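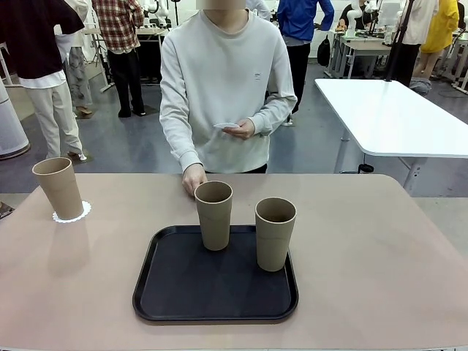 **Care of dust jackets and book covers: household guidance**
Gruvcombe Library Service, revised May 2021

Wash and dry the hands before handling a jacketed book. Cotton gloves are not advised, as they catch on torn edges.

- Remove surface dust with a soft brush, working from the spine outward.
- Do not use adhesive tape on tears. It yellows and pulls the printed surface away. Mend from the inside with Japanese tissue and wheat paste, and leave under a light weight overnight.
- Fit a clear polyester sleeve, allowing 2 inches of overlap at each flap. Sleeves must not be taped to the boards.
- Keep relative humidity near 50 percent. Attics and basements are unsuitable, particularly in July.
- Shelve upright, out of direct sunlight. Red and orange spines fade first.

Price stickers may be loosened with a hair dryer on its lowest setting. Test a corner of the jacket beforehand.

Jackets with raised lettering or foil should be referred to the bindery at Sedham. Sleeves in standard sizes are sold at the Ledis branch.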